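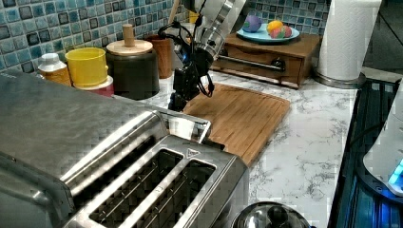
Should you keep the working files from a dissertation after it has been accepted? Keep the ones another person would need to rebuild your tables, and delete the rest once you have written down what they were.

I finished mine at Stolness in April, four years after starting, and the folder I was left with held 3,043 files. The finished text is one of them. The others are scans of parish account books, transcriptions of those scans, spreadsheets made from the transcriptions, and a long run of chapter drafts with names like ch2_new_FINAL_b.

The drafts were the easiest part. I kept the version of each chapter that went to my adviser, Harvey Tremblay, with his comments in the margins, and dropped everything between. I have not missed any of it.

The scans were harder. Most came from the Després collection, whose reading room lets you photograph material for private study but not redistribute it. So the images cannot go into the university repository, even under an embargo. What can go in is the list of shelf marks and page numbers, which is enough for anyone willing to make the trip. I put mine in a CSV file with one row per page. Column order is shelf mark, volume, folio, side, date on page, my transcription ID.

Transcriptions went in as plain text, UTF-8. I had been keeping them in Wurkska, which exports its own format by default and flattens footnotes if you ask for text. Two chapters relied on those footnotes. I ended up exporting to its XML option and stripping the tags with a short script -- not elegant, but the footnotes came through in the right place. The script is in the deposit too.

For the spreadsheets I saved values and formulas separately. A formula that points at a file on a laptop I no longer own is not much use to a reader, and I found 5 of those in the wage series alone. Each one is now a fixed number with a note beside it giving the source cell.

The repository wanted a README. Theirs has a template with fields for funding and instruments, most of which I left blank. I added a section on spelling: the clerks write Bomdale with one m or two, sometimes on the same page, and I regularized it in the tables but left it alone in the transcriptions. Anyone searching the text files should try both.

Still to do: the checksum list, and a decision on the maps.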